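Print this page | E-mail this page
Reading time: 2 minutes

Local Elections, Handout 9: Reading an Open Seat

A seat is open when the person holding it is not on the ballot. The usual causes are term limits, retirement, a run for higher office, or death. This handout uses the Tultcombe council seat, which came open in December when the member reached the two-term limit.

Why open seats draw more candidates

A sitting member has name recognition, a donor list, and a record of answered phone calls. Take those away and the cost of running drops for everyone else. People who sat out two cycles will file. In Tultcombe the field went from 2 candidates to 9.

A crowded first round splits the vote. The top two advance even if neither gets close to a majority. Two candidates from the smaller party can reach the runoff if the larger party divides its support too many ways. 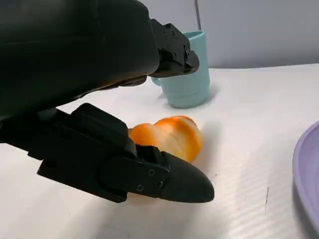

Registration and turnout

Registration tells you who could vote. Turnout tells you who did. The Maddocks precinct has the larger registration edge, but Cuslow returns more ballots. In the first round, second place was decided by 101 votes, and Cuslow alone had 327 late mail ballots. Calls made on election night were too early.

Voters with no party preference need a separate line in your table. Do not divide them evenly between the parties. Look at how the precinct voted in the last contest without an incumbent.

For Saturday's section

Read the Cuslow precinct sheet. Write one page on which first-round candidate lost the most from the split field, and bring a printed copy. Use the vote totals, and leave yard signs out of it.

J. Lindqvist

Comments (3)

rultora_reader: Does the 101 include provisional ballots?

Jouko Lindqvist: Yes, it is the final count.

M.: I missed last week. Is the Maddocks sheet in the same packet?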